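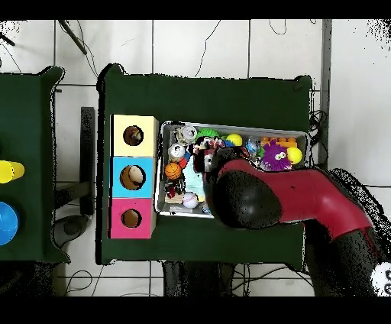
By Musyoka Mutiso
Posted in: Day Trips, Winter

A Monday at the Orau Winter Fair

I had been meaning to get to the Orau fair for years and kept putting it off, mostly because it's in January and I am a big baby about the cold. Then my sister-in-law canceled on me for the weekend, I had a Monday off to burn, and the bus from Dunne leaves at 9 in the morning, which even I can manage. So off I went with a thermos and two pairs of socks.

The ride is lovely, by the way. You climb and climb out of Dunne through all those beech woods, and at the top of the pass there's a sign with the elevation on it (1,408 feet, so not exactly the Alps, but my ears popped) and then the whole valley opens up below you. There was fresh snow on the north side and none at all on the south. Sit on the left if you can!

Admission is 3 dollars and you get a paper wristband that will fall off by lunchtime. Mine did. The lady at the gate remembered my hat and waved me back in.

I went straight for the livestock barn, which I'd been told was the heart of the thing, and I agree. It's warm in there, for one. The sheep are the stars: big cream-colored ones with black knees, and a row of farmers leaning on the rails arguing about feet. I stood next to them for a good half hour and learned more about hoof trimming than I'll ever use. One man let me hold a lamb that had been born the night before. It sneezed on my scarf and I have not washed the scarf.

Next door is the baking hall. I'd skip breakfast if I were you. They judge the rye loaves in the morning and then cut them all up and hand them out with butter, and the line moves fast. My favorite was a dark one with caraway from Trarkau, a village I had never heard of and now want to move to. The poppy seed rolls were a bit dry, sorry to whoever made them, but the plum jam next to them fixed that.

The indoor hall was noisy and full of strollers when I passed through. There's a bit of everything, quilts and seed catalogs and tables with green tops, and I have to say I loved the three cardboard boxes stacked up in yellow, blue and pink, each with a round hole in the front. There was a tray of little toys beside them too, with a tiny orange basketball in it. My nephew would have been there all day.

I bought a pair of felted slippers in the far corner (too big, but so warm) and a bag of dried apples, and then I had to sit down. The benches along the wall are hard as anything. Bring a cushion if your back is like mine.
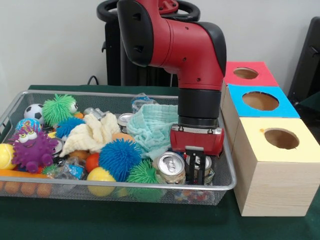

Lunch, and the walk down to the river

Hot food is all in the tent behind the barn. You have your choice of bean soup, sausage, or the thing everyone else was eating, a kind of potato pancake folded over sour cabbage. I had the pancake and then went back for the soup, and I'd do it again. They run out of soup early, so don't dawdle over the quilts like I did.

After that I took the footpath down to the Grorov bridge, which the fair map makes look like a stroll across the parking lot. It's a steep 3 miles there and back and it was icy under the trees, so wear real boots. But what a spot! The bridge is stone, very narrow, with a bench in the middle where two people can sit if they like each other. The river was running high and brown. I ate my dried apples there and watched a heron do nothing at all for as long as I could stand the cold.

By the time I got back up the hill they were auctioning off the last of the bread and folding up the tent. I got a Trarkau loaf for next to nothing, after a short bidding war with a teenager.

The last bus to Dunne goes from in front of the church, on the far side of the square from where the morning one lets you off. I found that out with two minutes to spare, running in my boots with a loaf under my arm. The driver held the door for me.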